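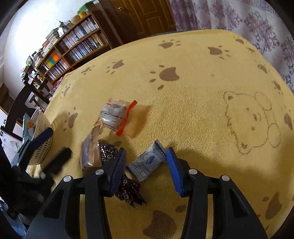
Yellow towel with paw prints, zip bag on top

Lasting cemented soles without a press
Ellbridge Makers Forum > Footwear

lastlight44
Third pair of derbies and the outsole is lifting at the inside waist again. Veg tan insole, 4 mm rubber outsole, neoprene cement. Two coats on each face, 19 minutes open time, then hammered. Toe and heel hold fine. Do I need a press, or am I doing something wrong before that stage?

tapsell_l
What grit did you rough the upper with? The waist is where the lasting margin is thinnest and people go easy on it. If any finish is left on the grain the cement bonds to the finish, and the finish lets go. I use 36 and stop when the surface is an even nap.

lastlight44
80 grit, by hand. I was worried about cutting through at the feather line.

brerkach
80 is fine. I have never gone coarser than 60 on calf. The open time is the problem. 19 minutes in a heated room is too long for neoprene unless you reactivate with heat. Put a hot air gun on both faces until the film goes glossy, then close it up.

tapsell_l
Disagree on the grit, agree on the heat. Calf at 1.2 mm will take 36 if you keep the wheel moving. 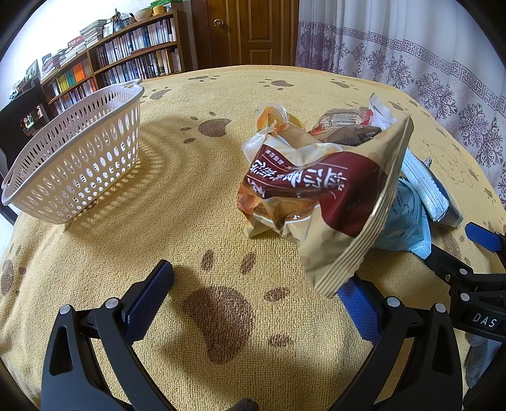 Cameron Henare

A press helps but you can do without one. Bicycle inner tube, cut into a long strip, wrapped tight from the waist out to the toe and back to the heel. Leave it overnight. The waist is concave, so a hammer only hits the edges of it — the tube pulls the middle in. I did 12 pairs that way before I bought the Wihongi press, and one failed.

brerkach
Inner tube wrap distorts a soft rubber outsole. Seen it on crepe more than once.

Cameron Henare
On crepe, yes. He said 4 mm rubber. Put a strip of felt under the wrap if it worries you.

lastlight44
Sole is a firm one. I peeled the left shoe and the cement came away clean from the upper, all of it stayed on the rubber.

tapsell_l
Then it is the upper side. Rough it again, wipe off the dust, thin first coat, let it soak in, second coat after that. Heat, close, wrap.

lastlight44
Will redo the left with 36 and the right with 60, same heat on both. Posting the peel results in May when they have had some wear.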